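Kitchen tips from a robot open day

I went to the Rowbotham open day in Dronmont on Saturday for the free sausage and came home with ideas for putting the groceries away.

Give your hands somewhere to go. Clear a patch of bench before you unpack, even a small one.

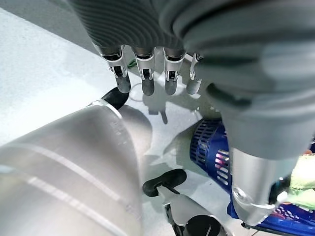 My own bench is mostly mail and chargers, so I'm in no position to lecture. Shift the mail anyway.

Hold leafy greens by the stalk end. Leaves bruise, and mine look slept in by Tuesday.

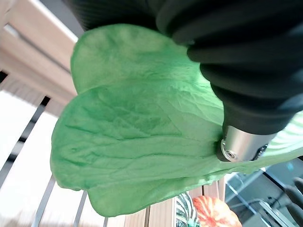
Leafy greens in hand, squash waiting their turn.

Heavy things go in the basket first. I've flattened enough tomatoes to have opinions on this. The robot's basket had a pumpkin in with the peppers and a radish, and a big napa cabbage held over the lot. Nobuhle Zwane, who was minding the demo, told me the grocery routine took 15 weeks to set up — my teenager is at 12 years and counting.
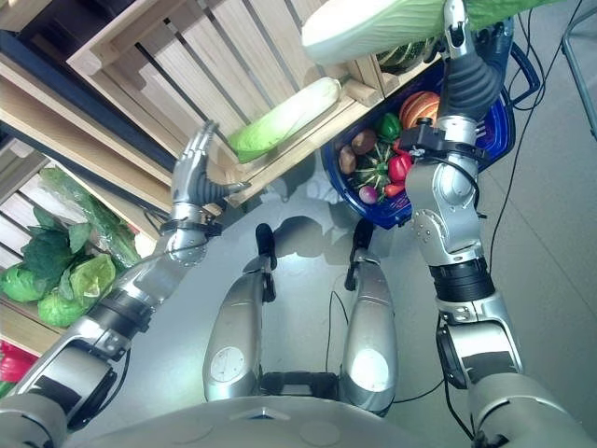

Store cabbages whole and cut them as you need them. Round ones can share a shelf, as they did at the display, but a long napa wants a ledge to itself. Mine lives in the crisper, on the diagonal, swearing at the celery.

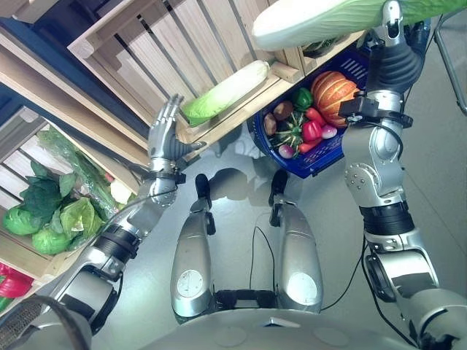
One napa on the shelf, one on the move.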